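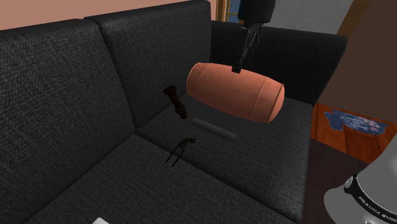

Analyn Buenaventura
Teacher advisor, Skomari Robotics Club, Villanueva Secondary

Speaker notes: "Tidying a Sofa That Isn't There"
40 minutes including questions. Water on the lectern. Talk slower than you think you need to.

Start

Hi everyone, thanks for coming in straight after lunch, I know what I'm up against. I'm Analyn, I teach Grade 11 computer science and I look after a robotics club that meets in my classroom at half past three. I say look after. Mostly I unlock the door and tell people to eat over the garbage bin.

I want to talk about one project the club has been working on since the fall. The kids call it Skoltent, and I've asked several times where the name came from and had a different answer each time, so if that's your question, please pick another one.

The job in Skoltent is picking things up off a couch. There's a robot arm, a dark grey sofa and a handful of objects on and over the seat, and all of it lives in a simulator. We don't own an arm. We own laptops, and one desktop with a decent graphics card that lives under my desk and keeps my feet warm.

(Quick show of hands: who runs a physical robot with students? Who runs simulation only? Who does both? Adjust the next bit depending on the room. If it's mostly physical people, spend longer here.)

Why a couch

So we started with a table, the way you do. Flat surface, blocks, pick up a block, put down a block. Hamish Halliday had that going in an afternoon and he was very pleased with himself, and then he was very bored, and a bored Hamish is bad for my classroom. He said tables are too easy and we should try something at home that he hates tidying. Everyone went round and named theirs. Ayana Belay said the couch, and that was that.

I did not appreciate how much harder a couch is! Think about the shape of it. You've got back cushions standing up behind everything, an armrest at the side, and creases where the seat cushions meet. On a table your arm can come in from nearly anywhere. On a couch half of your nice approach angles go straight through the upholstery. The first planner the kids wrote did exactly that, it drove the wrist through a back cushion as if it were fog, because they'd left collision switched off on the cushions to make things run faster. Everybody cheered, the object got picked up, and it took us two meetings to notice.

(Tell the cushion story properly, it gets a laugh. Don't rush to the next part.)

The other thing about a couch is the colour. Dark charcoal fabric with a woven speckle in it. If your object is a big orange barrel, wonderful, find the orange, go home. If your object is a small dark brown thing on dark grey, you've got a real perception problem and you can't fix it by making everything orange. They tried. I said no.

The objects

The kids wanted a mix of sizes and shapes, and they wanted some of it to be silly, so there's the barrel, which is far bigger than anything else we put out, and then there's a grey rod, and small brown and black bits, all sharing the one seat. I let them choose. My only rule was that nobody could add an object without writing down a guess, in the log, about how the gripper ought to take hold of it. From the top, from the side, near the end, in the middle. One sentence. They complained for a week and then they got quite competitive about whose guesses held up.

Bienvenido Aquino is our log keeper. He has beautiful handwriting and keeps it on paper, in a hardcover notebook, and then types it up, and I have stopped asking him to skip the first step. The reason I'm mentioning him is that the paper log is where the good arguments happened. Somebody writes "grab the barrel round the middle," somebody else writes underneath it "with WHAT hands," and now you have two fifteen-year-olds drawing the opening of a two-finger gripper to scale and comparing it with a barrel. You couldn't buy that conversation.

I should say, if anybody here is nervous about simulation because it feels like a video game, I was too. I worried they'd treat it as pretend. What changed my mind was the amount of geometry they started doing without being asked. Frames of reference! I have tried to teach coordinate frames off a whiteboard for years and watched the eyes go. Then Ayana had a sign flipped somewhere between the base of the arm and the gripper and her robot kept reaching politely for a spot under the floor, and she came and found me at lunch hour to ask what a transform was.

(Check the clock. If past the fifteen minute mark, skip the bit on installing drivers. Skip it anyway. Nobody came for drivers.)

Looking from the hand

Okay, so this is the part I most wanted to bring. Early on the kids did everything from a camera placed out in the room, because that's the view people like. You see the arm, you see the sofa, it makes sense to you. And it's fine until the arm gets in its own way, and then the one moment you care about, the fingers arriving at the object, is hidden behind the wrist.

So Eduardo Macapagal, who graduated from our club and now comes back to help out, suggested they also look from down near the gripper, with the fingers right there at the bottom of the picture.

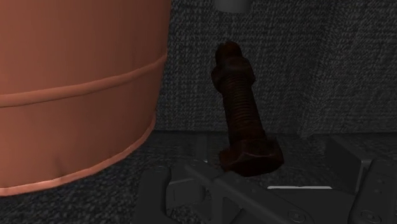
And it's a completely different problem from down there. Everything's close. The big orange thing stops being a barrel and turns into a wall on one side of you, you can't see the top of it, you can't tell how far back it goes. A bolt that you'd hardly give a second look from across the room is suddenly standing up in the middle with its nut on and all its threads, and you have fingers to either side of it, and you have to decide whether that's a good place to be.

The kids found this hard, and I think it was the right kind of hard. Hamish's first reaction was that the view was useless because you couldn't see where you were. Which, fair. Ayana's reaction was that the room view was useless because you couldn't see what you were doing. They went at it for most of a meeting and I sat there marking quizzes and being delighted. Where they landed was using the room view to get near and the close view for the last little bit, and they got there on their own steam, with Eduardo asking the odd question and me asking if anyone was going to finish the samosas.

If you're going to run something like this, here's what I'd pass on from that stretch. Have the students sketch what they expect the close view to show before they open it. Pencil, two minutes, no rulers. Ours were hopeless at it to begin with. They drew the object nicely in the centre and forgot the gripper altogether, or they drew the gripper from the outside as if they were standing next to it. By March the sketches were pretty good, and so was the code, and I don't believe those are unrelated, though I can't prove it to you.

Running it a lot

The big gift of the simulator is that you can do the same thing over and over and it costs you nothing but fan noise. We settled on batches of 300 attempts, run overnight on the machine under my desk. Objects get nudged to new spots each time. In the morning there's a file.

Our first full batch, the arm got hold of the thing it was meant to get hold of 36 times. Out of 300! I thought they'd be crushed. They were thrilled, because until then we'd been watching one attempt at a time and arguing about luck, and now there was a number and it was terrible and they could go after it.

(Let people look up at this point. Somebody always wants to know what it is now. Say: better, and still moving, and ask me over coffee.)

What I made them do was sort the misses by hand before touching the code. Four piles. Never got there, got there and bumped it, closed on nothing, picked it up and lost it. Print the stills, put them on the floor, sort. It's slow and a bit kindergarten and it was the best session of the term. Most of us had been sure the trouble was grip, and the fattest pile by a long way was bumping things on the way in. They'd spent three weeks fiddling with finger force.

What I'd do differently

I'd put the cushion collisions on from day one, obviously.

I'd keep the file names under control. There's a folder called canton, after the street Hamish lives on, and a folder called canton_new, and one called canton_new_USE_THIS, and you should not use that one.

I'd bring in the quieter kids sooner. For the first month the loudest two had the keyboard, and I let it go because things were moving. We rotate now, with a kitchen timer, and whoever isn't typing has the notebook.

And I'd resist buying an arm for a while yet. We get asked about it at every open house. I'd love one! But I'd want to see the students predict what it's going to do first, and be wrong on the laptop a few hundred times, where the only thing that suffers is my desktop's fan.

Questions

(Likely ones: cost, marks, how much coding they need coming in. Answer to the last: a bit of Python, enough to write a loop and be annoyed by it. It's a club so there are no marks. Repeat each question into the mic. Handout with the four piles and the sketching exercise is on the table by the door, take two if you teach with someone.)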